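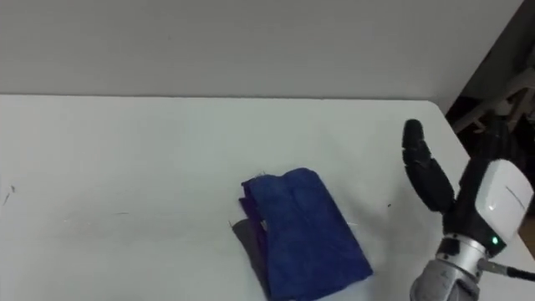
A blue cloth, folded, on the white table at Hulme.

Home | Visits | Textiles | Archive | Contact
Print this page | E-mail to a friend

January
By Pauline Lockwood

Open day at the Hulme textile rooms, Amville

The open day in Amville started at 9 in the morning, but I came late, as my bus stopped two villages before and I had to wait for the next one. The building is behind the old Jalier mill. There is a sign, but it is small and it stands on the wrong side of the road for a person who walks from the station.

Hulme is a place where used household cloth is received, washed, sorted and folded again. Most of it comes from hotels and from families who clear a house. The visit was divided into two parts, first the washing hall and after lunch the folding room. I had expected to like the washing hall more. It was very loud and I understood maybe half of the explanation, so I can write only a little about it. The machines are made by Zonum, the floor slopes to a drain in the middle, and we were asked to keep our bags on the shoulder. The lady who guided us said that 760 pieces were received in the week before our visit, and 486 of them were good enough to be folded and sold. The others are cut for cleaning rags.

The folding room is quiet. I must say it was for me the best part of the day. The walls are pale grey and the table is white, with a corner that is rounded, so the cloth does not catch on it. I asked why white, and the answer was that on a white surface you see every loose thread. I could confirm this with the blue cloth. It is a strong royal blue, a little fuzzy, and on one edge of the fold there were some frayed threads standing up. Another thin thread came out at the side. On my own kitchen table, which is dark brown, I think I would have missed it.

They have a rule about threads which I wrote in my notebook: never pull. A thread that stands up is cut with small scissors or it is left for the mending shelf. One visitor said that she always pulled them at home, and the guide showed her on an old sample what happens then – a line runs through the whole fabric and you cannot repair it.

With the blue cloth there is also a strip of darker purple at the left side, under the top fold. We had a small discussion if it was a second cloth or only the other side of the same one. I did not hear the end of this discussion, because the tea was brought in.

Then we could try folding by ourselves. The method at Hulme is simple, but my hands are not used to it. You put the cloth flat, you bring the far edge to you, and you smooth from the middle to the outside with the side of the hand. After this comes the second fold. My first towel was crooked. The second was better, but thick at one end. The guide said that soft cloth always keeps some small wrinkles and it is not necessary to fight with them. A stack does not need to look like a box. In the shop the customers open everything anyway.

I asked also about the colors. Blue and other dark pieces are kept apart from the pale ones for the first wash, and later they can be on the same shelf.

The shop is next to the exit and it takes only cash. I bought two tea towels and a cushion cover. There was a basket with mixed remnants too, but I had no more place in my bag. Lunch was soup and bread, included in the ticket of 5. The toilets are upstairs and the stairs are steep, so older visitors should ask for the key to the elevator.

The next open day is planned for the spring. Groups should write before they come.

Print this page | E-mail to a friend
Back to Visits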